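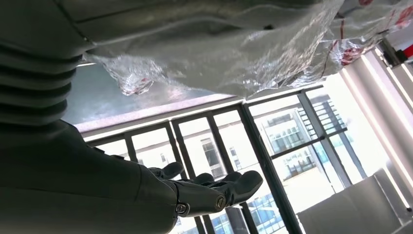

Dwynwen Jarman thought the plastic should have come off by now, and she told Vandana so from the doorway without coming in. Leave it wrapped and the price would drop, she said. Wrapped meant you weren't sure, and people could smell that on you.

Vandana wasn't sure. She had paid Gridon a deposit of 885 dollars in February on the strength of a phone call, and all she had got for it so far was a thing in crinkled film and an invoice with Ekport's name where Gridon's should have been.

"It says new," she said.

"They all say new." Dwynwen folded her arms. "Did anybody from Semwal look at it?"

"Semwal looks at paperwork."

"So, no."

Vandana ran a thumb along a fold in the plastic and it crackled. There was red on the wrapping toward one end. She had decided on the first morning that it was a shipping mark. By lunch she had decided it was a warning, and since then she had gone back and forth. Underneath, everything was a pale color that could have been white or could have been what white turns into after a few years in a warehouse.
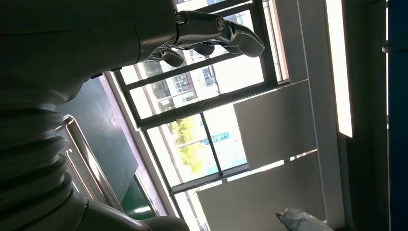 She had thirty days to send it back. The letter said so in the second paragraph, and then in the fourth it said the thirty days ended if the wrapping was opened, which struck her as a funny sort of promise. How was a person supposed to find out what was wrong with it? She had called to ask. A man put her on hold, came back, and read her the fourth paragraph.

"Gukance would have let you open it," Dwynwen said.

"Gukance wanted 272 more."

"And for that you'd know what you had."

Outside, the sun was flat against the building across the way. Vandana looked at the tree for a while. It was yellower than she remembered, though she doubted that too.

"Get me the scissors," she said.

Dwynwen didn't move. "You want to think about it?"

"I've been thinking about it since February. Top drawer, on the left."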